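# Chapter 6: Household Savings and Confidence in Banks
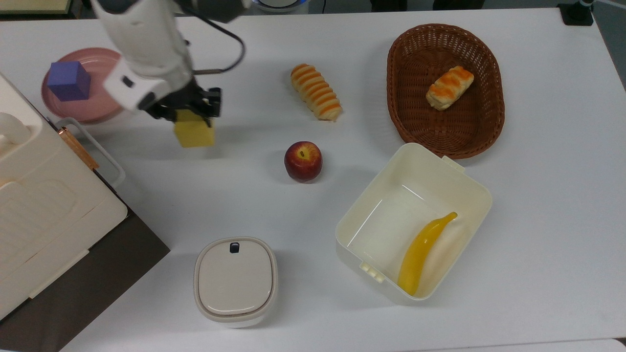
Savings begin with the part of income that a household does not spend. In national accounts, income received in a given period is divided between consumption and saving, and the division depends on prices, expected earnings and the terms on which money may be deposited. Consumption covers goods of very different lives. A pink plate, or a large kitchen appliance of the kind that stands on a worktop, is bought once and used for a long time, while food must be bought again each week. Purchases of the first kind are the easiest to put off, and for this reason they are watched closely by those who study saving.

## 6.1 Where savings are kept

A household with money left over may hold it as cash, place it in a bank, lend it to relatives or buy property. Each choice carries a cost. Cash earns no interest and loses value as prices rise. Property may be hard to sell at short notice. A bank deposit pays interest and can usually be withdrawn, but the saver must trust that the bank will be able to pay.

That trust rests partly on law. Under a deposit guarantee scheme, a public body undertakes to repay savers, up to a fixed limit, if a bank fails. Where the limit is low, or where claims are settled slowly, savers with larger sums tend to divide them between several banks or move them abroad.

## 6.2 The Prastudside survey

The chapter draws on a survey of 286 households in the district of Prastudside, carried out by Eglė Kivi and Lech Krawczyk. Each household was asked how it would use an unexpected payment of 1000 crowns. About 31 per cent said that they would keep all of it at home. The reasons given most often were the distance to a branch and the number of forms needed to open an account – fear of bank failure came third.

These answers should be read with care. The survey was held in November, when many households in the district set money aside for heating, and a spring survey might have given a different result. Section 6.4 returns to this point and compares Prastudside with the port town of Trirkis, where branches are closer together.

Before reading further, students should revise the definitions of disposable income and real interest rate given in Chapter 2.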